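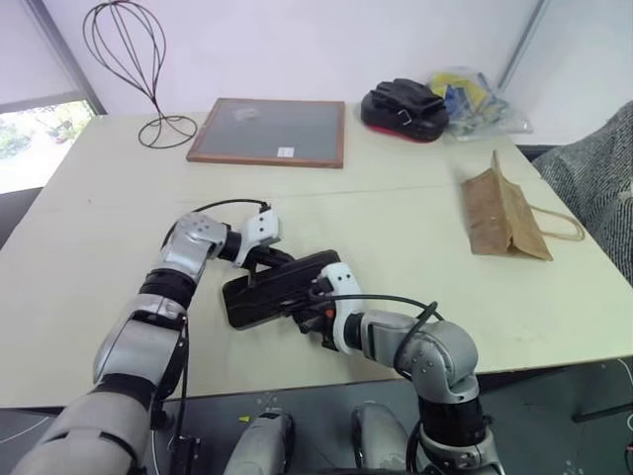
I have a strong opinion about cables, and I've been boring my coworkers with it for long enough that one of them told me to go write it down somewhere. So! My opinion is that the cable on the outside of a robot arm deserves as much of your attention as the arm does, and that most of us give it about as much thought as a phone charger.

We run a two-arm cell, the kind that sits at a table and handles small flat things with both grippers. The arms came from Drodach, the grippers came from Trorov, and the wiring between the two came from whoever was at the bench that afternoon (me, mostly). The arms have been great. The grippers have been pretty good. Nearly every stoppage I've had to crawl out of my chair for was a cable, or the plug on the end of one.

What gets me is how we all go looking in the wrong place. A gripper drops out halfway through a pick, and the first thing anybody does is open the laptop. I once spent 3 hours in the settings, changing timeouts and swearing, before Qianru Hao walked over, pinched the connector at the wrist and wiggled it. The fault came and went with her thumb. I still owe her lunch for that one.

So now I start with my hands. Power off, arm supported, and I move every joint slowly through its range by hand while I watch the slack. If the loop goes tight anywhere, it's too short. If it flops down far enough to brush the table, it's too long, and sooner or later a finger will close on it. Then I look at the ties. I like soft wraps — zip ties pulled down hard are a crime, and I'll die on that hill.
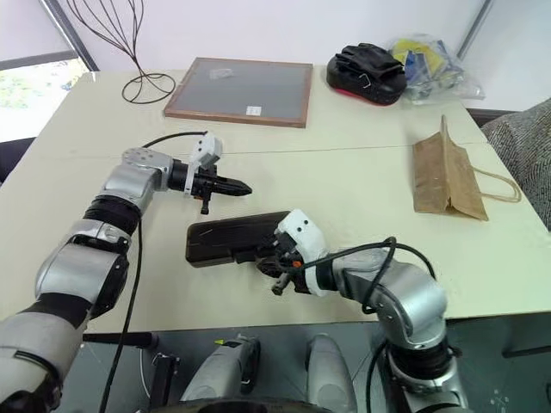 Pirnitz, February

Ronaldo Catacutan thinks I'm wrong about nearly all of this, and he's fixed more arms than I have, so I should give him his turn. He'd route everything as tight to the housing as it'll go and swap the whole cable set every 300 hours, good or bad. No loops up in the air, no wiggling, no feelings involved. Cables are cheap and his evenings aren't.

I get it, I do. In a big shop with 12 cells and a parts cage, I'd probably do it his way. But we have one cell and a drawer, and a big loose loop over the forearm has one thing going for it that I really love: you can see it. You can spot a scuffed jacket from across the room, or a wrap that's crept down toward the elbow. Bury the same cable under a cover and you find out it's worn when the gripper quits.

We did try his schedule for a while with a spare set from Thammasiri. The new cables were fine. The trouble came from me, unplugging and replugging small connectors that had been perfectly happy where they were. I bent a pin on the second swap and lost the rest of the day to it.

My own routine takes 5 minutes before the first run: hands on the joints, eyes on the slack, a gentle tug at each plug. Ronaldo says I'm just petting the robot. Fine, call it that, but write down what you find while you're at it, and keep a spare wrist cable in the drawer.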